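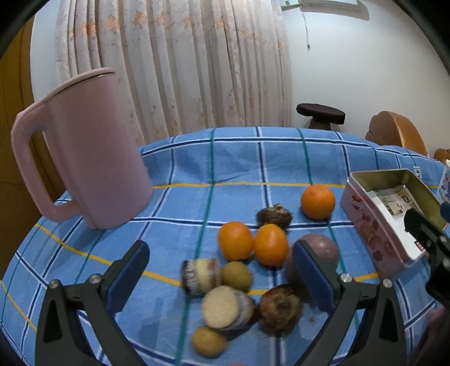
Table fruit

Table fruit is fruit set out whole on a dining or living room table, to be eaten by hand between meals or after them. It is usually kept within reach of everyone seated and is often mixed with small cakes, sweets or biscuits from a tin. The term is also used by growers for fruit sold to be eaten fresh, as opposed to fruit for juice or canning.

Contents

The choice depends on season and region. Oranges are common in winter because they keep well and need no knife. Kiwis are normally cut in half and eaten with a spoon. Passion fruit, plums and lychees appear where they are sold locally. Layered cakes small enough to finish in two or three bites are a frequent addition, as they can be picked up without a plate.

Setting

Fruit may be placed in a bowl, on a tray or directly on the tablecloth. Checked cotton cloths are widely used for everyday tables, since peel and crumbs show less on a pattern and the cloth can be washed at 60 degrees Celsius. A pitcher of water or cold tea often stands to one side. Tins with hinged lids are kept on the table after the original contents are gone - many households refill them, and the paper liner or leaflet may stay inside for years.

Storage

Most citrus fruit keeps for a week or more at room temperature. Kiwis ripen faster beside apples or bananas and can be moved to a refrigerator at 4 degrees Celsius once soft. Passion fruit is ripe when the skin begins to wrinkle.

Regional customs

In Tonden, fruit is put out each February for visitors and left on the table through the evening. In the Menzies district the cakes are served first and the fruit after. Households in Rarkent set a separate dish for peel.

See also: Fruit bowl, Tablecloth, Biscuit tin

Last edited June 12, 2023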